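Chapter 2
Setting Out: Plates, Bottles and the Space Between

Most of us learned to set a table by being handed a fistful of cutlery and pointed toward the dining room, and I suspect a good many of us have never thought much about it since. It's a pity, really, as there is a great deal of quiet sense in where things go. A plate claims its spot first - everything else has to make do with what's left - and the tall things, the sauce bottles and jugs, are forever looking for somewhere to stand where a sleeve won't catch them.

In this chapter we'll start with a bare white tabletop and a very small number of things, and only later work our way up to the Kedley family lunch, with its 40 places and its endless bowls of salad. Please don't skip ahead! The exercises on page 292 will make far more sense if you've spent some time first with one round shape and its neighbours, asking yourself which colours you notice and how much room a hand needs to reach in. Keep your notebook from Chapter 1 beside you, and a pencil you don't mind wearing down. 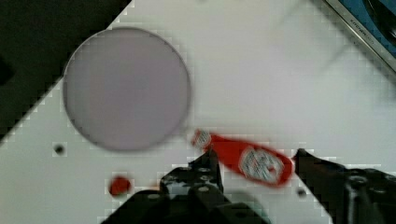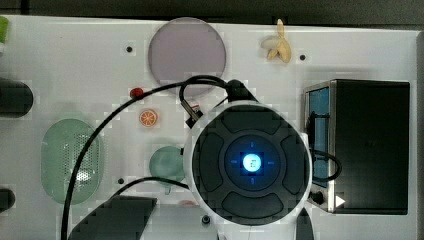 Figure 2.1 A large, pale disc on a white tabletop, with a red ketchup bottle (first picture) and a small toy banana (second picture).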